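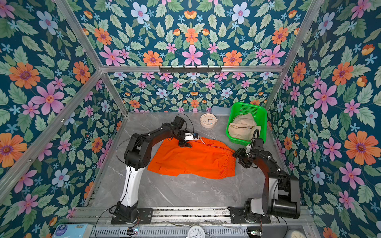 Progress report to the Halász Fund: school anxiety groups, Gunton district

Reporting period: January to June
Grantee: Clemeo Youth Health
Grant status: active, second half of funding period

1. Summary of the period

The grant pays for short-course group treatment of anxiety in middle and high school students in the Gunton district. Groups are offered at four schools. During the period 57 students were enrolled and 28 completed the full course, including the closing assessment. The remaining students are either still attending a group that began in April or have left. Both categories are covered in section 3.

Spending is slightly under plan. The underspend comes from one clinician position that was filled later than scheduled.

2. Delivery

Groups meet weekly during the school day, in rooms supplied by the schools. Each course covers recognizing physical symptoms, building a ranked list of feared situations, planned exposure, and relapse planning. The session manual was revised in February. The exposure sessions were moved earlier in the course, as clinicians had reported that students reached them with too little time left to practice between meetings. The unit on test anxiety was shortened and is now a handout with one discussion exercise.

Two of the schools changed their bell schedules in March. At one, the group was moved to the last period, and attendance dropped for students who depend on the early bus. The school has agreed to return the group to a mid-morning slot in the fall. At the other, the new schedule had no measurable effect.

Parent information evenings were held at all four schools. Turnout was low at the Skumness campus. The materials for that campus were mailed home afterward, with a reply slip for questions, and a phone hour was added from 5 to 6 p.m. while the course was running.
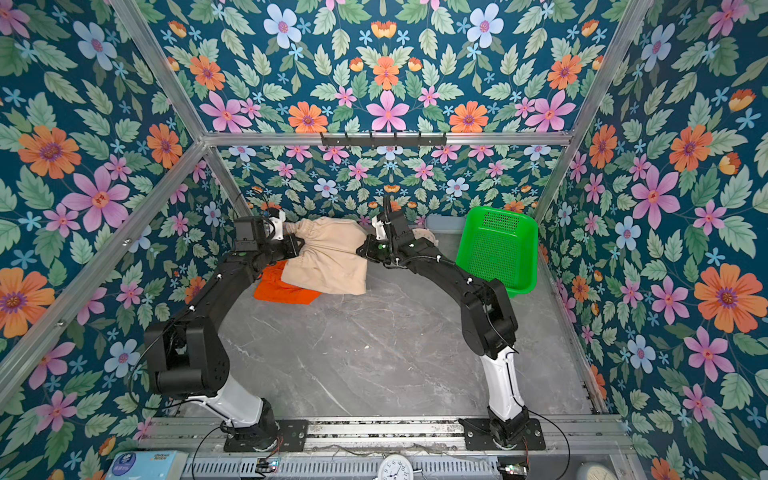
Beige garment pinched at its left end by the left gripper.

3. Enrollment and completion

Referrals came from school counselors, from parents, and from students themselves. Self-referral rose after the form was moved from the front office to the student portal. The form asks for a name, a grade, and a preferred way to be contacted. It does not ask for a reason. Earlier versions did, and many were abandoned at that question.

Students who left before completion fall into three groups: those who transferred out of the district, those referred on to individual care, and those who stopped attending without giving a reason. The last group is the largest. Clinicians make one phone call and send one letter in these cases. The contact procedure is under review, and a text message option has been drafted but is not yet in use – it requires a change to the parental consent form, which the district's legal office has had since May.

Any student who reports thoughts of self-harm at intake or during a session is seen individually the same day and follows the district's safety procedure. The procedure was used during this period. Details are not included in this report for privacy reasons and can be discussed with the fund's program officer by phone.

4. Measurement

Students fill out a symptom questionnaire at the first session, at the midpoint, and at the last session. Among the 28 completers, scores moved in the expected direction for most. We do not treat this as evidence of effect. There is no comparison group, completers differ from non-completers at intake, and several midpoint forms were filled out a week late. An intake comparison of the two groups will be attached to the final report.

School absence records were requested as a secondary measure. Three schools have supplied them. The fourth stores excused and unexcused absences in one field, and the records cannot be used in that state.

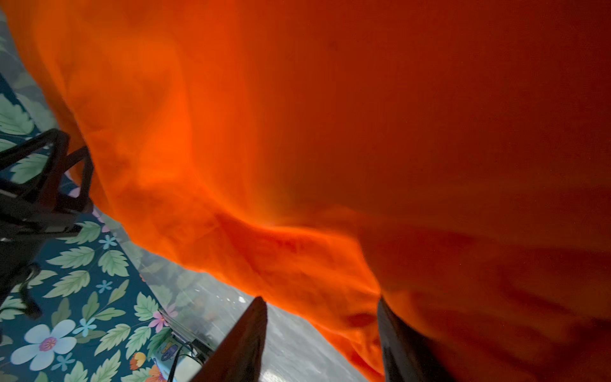

5. Staffing and training

The open clinician position was filled in April. Both group clinicians have now completed the exposure training required under the grant agreement. Supervision takes place every other week by video, with session recordings reviewed only where written consent is on file. Supervision hours are charged to the training line, as agreed in the last budget revision.

6. Changes requested

We request approval to carry the unspent salary amount into the fall term. It would pay for additional clinician hours at the Skumness campus, where the waiting list is longest. No change to the total award is requested.

We also request that the due date for the final report be moved from November to December. Absence records for the fall term are not released by the district before the end of November.

7. Work planned for the next period

– Finish the groups that began in April and collect closing questionnaires.
– Reopen referrals at all four schools in September.
– Put the revised consent form into use once the legal office returns it.
– Obtain separated absence data from the remaining school, or drop that school from the secondary measure.
– Print the shortened test anxiety handout in Spanish. The translation is complete and is being checked by a second reader.

Attachments: budget statement, revised session outline, blank referral form.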